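Kaede Ichikawa
Jul 2, 2019

ok so I finally quit my running app and I have Thoughts. thread, probably a long one, mute me if you need to

1/ background: I have used Genar every single day for 469 days. I know the number because Genar tells you the number. It tells you the number in the morning, it tells you again at night, and if you haven't moved by 8 pm it sends you a little flame that's going out

2/ I started in the winter, when I couldn't jog to the mailbox. and I want to be fair here, it worked! the streak got me out the door when nothing else did. I ran in sleet. I ran in a hotel hallway in Moura with a towel around my neck. my sister still brings up the hallway

3/ but somewhere in there I stopped running for me and started running for the flame. in February I had a fever and did laps of my kitchen at 11:40 at night so the count wouldn't reset. I was wearing one sock. I remember thinking "this is fine, this is discipline"

4/ then they moved the weekly charts behind the paid plan. 58 dollars a year to look at my own legs

5/ I paid it. of course I paid it

6/ what did it in the end was so dumb. I went out for an easy four miles, had the best run of my year, cool air, knees happy, got home and the app had crashed at mile one. and I was FURIOUS. I stood in the shower angry about a run I had just loved

7/ so I deleted it. 469 days, gone, and I won't lie to you, my thumb hovered for a while

8/ people keep asking what I switched to. for a week I tried Orkari, which is prettier and has the exact same disease. it gives you "petals." I had 12 petals and already felt weird about losing them. bye

9/ now I have a pocket notebook and a pen from the dentist. I write down where I went and one word for how it felt. yesterday's word was "soup." (humid)

10/ also stopped wearing the watch, which was harder than the app. first few days I kept checking my bare wrist at every corner like someone waiting for a bus

11/ stuff I noticed without it: I walk when I want to walk. I stop for dogs. I have no idea what my pace is and I think it's slower, and I sleep better — could be a coincidence, could be that I'm not looking at charts in bed

12/ and I go places that used to "ruin my average." there's a path out at Willivell I skipped for a whole year because you can't keep a steady pace out there. I go all the time now
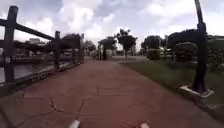 cracks and all, my favorite stretch of pavement

13/ not telling anyone to delete anything!! if your streak makes you happy keep your streak. my coworker is past 400 on hers and glowing about it. I just think if you're doing kitchen laps with a fever it's ok to ask who the run is for

14/ anyway if you use paper too, tell me what you write down. and does anybody know a pen that survives a sweaty pocket, the dentist one is on its way out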